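Cirnmont is getting a demo in January and I have thoughts – a thread

Print | E-mail

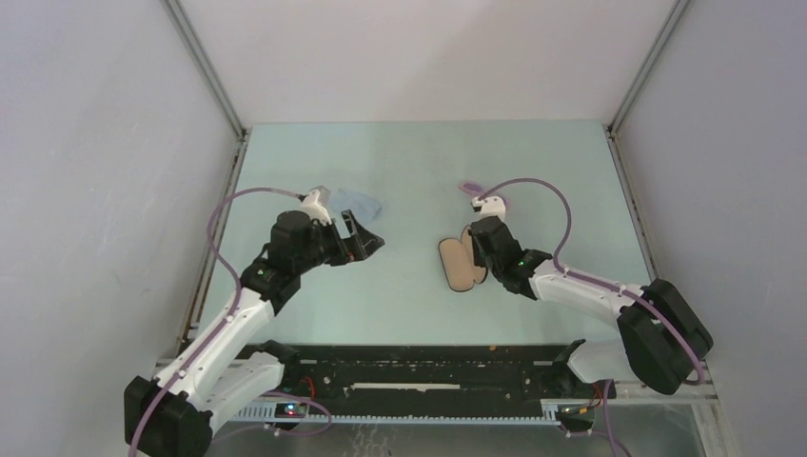

Two arms, mint-blue tabletop.

So the news went up this morning, November 14, 2023, and my phone hasn't stopped buzzing. Hatton, the tiny studio behind Kumham, have finally shown what they've been working on. It's called Cirnmont, it's a slow, damp, spooky village game, and I want it in my hands immediately.

If you never played Kumham: you ran a ferry across a lake, one passenger at a time, and each passenger lied to you about something. That was the whole game! I finished it in a weekend and then started again the same night to catch the lies I'd missed.

Cirnmont looks bigger but still small, if that makes sense. One village, one hill, one very long winter. You play the new postie. You get letters, you decide whether to deliver them, and people remember what you did.

The trailer is 2 minutes long and I've watched it more times than I'd like to admit. Best bit is the pub, where the whole room goes quiet when you walk in with the bag. No music, just the fire and someone putting a glass down.

Can you open the letters? Yes. The store page says you can steam them open with your kettle, but you need to reseal them properly or people will spot it. I'm going to be terrible at this and get run out of the village by teatime.

There are 488 letters in the game, all written by hand by the team (well, typed, you know what I mean). The page makes quite a point of that number. I'd have been happy with half as many if they're as good as the ferry conversations.

Now the bit I'm less sure about. There's a hunger and warmth meter in the corner of the screen. Kumham had nothing like that and was better for it. I don't want to be halfway through some awful family secret and have to stop for soup.

A few of you are saying you can turn it off. I've looked and I can't find that written down anywhere, so if you've got a link please send it over. The settings menu gets a quick flash in the trailer but it's too blurry to read.

Robles are publishing it, which surprised me. Hatton put Kumham out on their own and talked a lot back then about wanting to stay that way. I'm not cross about it, games cost money and I'd like these people to be able to pay their rent. I just hope they were left alone to make the odd thing they wanted to make.

And Robles do have a bit of a habit with deluxe editions. There's already one listed for Cirnmont, with a soundtrack and a "winter coat" for your character. A coat! In a game with a warmth meter! Please tell me it's only for looks.

Price hasn't been announced. Kumham was 15 quid at launch and I'd guess this one will be more. I'll pay it, but I'd like to know before the demo gets its hooks into me.

Right, the demo. It's out in January, PC only to start with, and it covers your first three days on the round. Saves carry over to the full game, so whatever you mess up stays messed up. I love that and I'm also dreading it.

No word on consoles apart from "we'd like to". I played Kumham on the sofa with a handheld and it was perfect for that, so fingers crossed. The text on that one was a bit titchy though, so if anyone from Hatton is reading – bigger letters please, my eyes aren't getting any younger.

Someone asked whether it's a sequel. Not as far as I can tell, but look at the bit in the trailer where the postie sorts the pile on the counter. One of the envelopes has a ferry stamp on it. I paused it, I zoomed in, I shouted, the cat left the room.

The Kumham fan server has gone from sleepy to roughly 4,000 people overnight and half of them already have theories about who lives at the top of the hill. My money's on the ferryman, retired and grumpy. Don't spoil it for me if you work it out before I do.

I'll be playing the demo the evening it lands and posting as I go, with spoilers marked. If you want something to tide you over, go and play Kumham, take the old woman with the birdcage across first, and don't believe a word she says about her sister.

Oh, and to the three of you asking: yes, there's a dog in Cirnmont. It chases you. I checked the trailer again and you can give it a biscuit.

Print | E-mail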